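Section 4: Equipment and Budget

Our team (Shahla Vahidi, Bijan Karimi, Samran Phromma) asked the department for money in October and learned a lot about the word "provisional." The arms were already in the Hisville lab. Everything else had to be bought, borrowed or begged for.

The first draft of the budget had 18 lines, and two of them were for arms we already had. Bijan blames the template. Fixing that freed up enough to cover spare gripper fingers, which we had left out entirely – an optimistic choice for a sorting project. Bins and rolls of tape came out of petty cash.
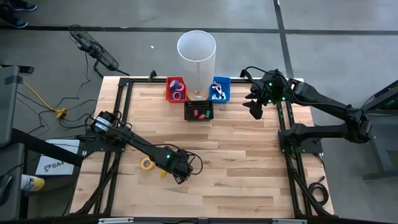

Should next year's team order spare parts at the start or wait until something breaks?

Order at the start. Our supplier, Koutsoukos, quoted 50 days for fingers, and a semester is not that patient.

We ended with 86 dollars unspent, which Samran wanted to call a surplus. Shahla pointed out that the shipping invoice had not arrived yet. It has now, and the line for cables is closed.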